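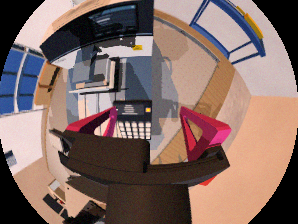
Du hast ruhige Hände, ein bisschen Geduld und Lust, einem Roboterarm etwas beizubringen? Dann lies weiter, ich suche nämlich Leute wie dich!

Ich bin Tia Inskip und betreue bei Netarthorpe das Projekt Menar. Wir bringen Robotern Handgriffe aus dem Laboralltag bei, zurzeit vor allem das Umsetzen von Mikrotiterplatten zwischen Plattenhalter und Laborgerät. Dafür steuert ein Mensch den Arm aus der Ferne und macht die Aufgabe vor, wieder und wieder, und aus diesen Vorführungen lernt später das Modell. Gearbeitet wird komplett in der Simulation, du sitzt also bei uns am Rechner mit zwei Handcontrollern und kannst nichts kaputt machen (ich habe in meiner ersten Woche so viele virtuelle Platten fallen lassen, dass Amrit Fehr mir eine Strichliste an den Monitor geklebt hat).

Was du bei uns machst: Platte greifen, anheben, hinübertragen, sauber absetzen. Klingt simpel, ist am Anfang aber ziemlich fummelig, weil du über die Kamerabilder erst ein Gefühl für Abstände bekommen musst. Die Einarbeitung dauert zwei Termine und wird natürlich bezahlt. Danach nimmst du pro Schicht um die 39 Durchgänge auf. Misslungene Versuche darfst du ruhig mitspeichern – die schauen wir uns später gemeinsam an.

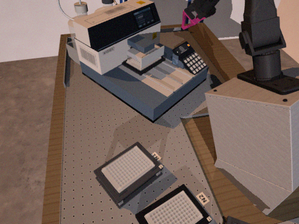

Muss ich programmieren können oder schon mal im Labor gearbeitet haben?
Weder noch. Die Abläufe lernst du bei uns, und um die Software kümmert sich Shirley Morin mit ihrem Team. Mindestens 18 solltest du sein und normal oder mit Brille gut sehen können.

Wir zahlen 91 Euro pro Schicht, dazu gibt es Kaffee und ordentliche Stühle. Eine Schicht geht über einen halben Vormittag oder Nachmittag, mit Pausen dazwischen, denn konzentriertes Fernsteuern macht müde. Die Termine legst du mit mir zusammen fest, los geht es im August in unseren Räumen in Olside.

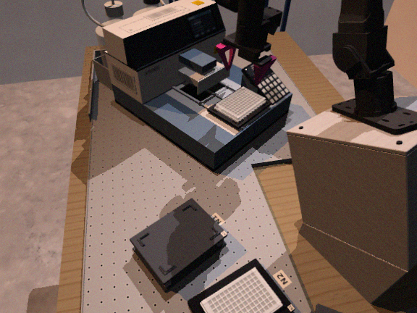

Wer nach ein paar Schichten Spaß daran hat, kann auch beim Sichten der Aufnahmen mithelfen. Da geht es dann um Fragen wie: Wurde die Platte gerade angefahren? Hat der Greifer zu früh geöffnet? Ülle Ķēniņš arbeitet dich dafür gern ein.

Schreib mir einfach ein paar Zeilen, wer du bist und wann du Zeit hättest, Lebenslauf brauche ich keinen. Ob du sonst Klavier spielst, zockst oder Uhren reparierst, interessiert mich dagegen sehr! Bewerben kannst du dich bis 3.7.25 über das Kontaktformular, Stichwort Menar. Ich melde mich bei allen zurück.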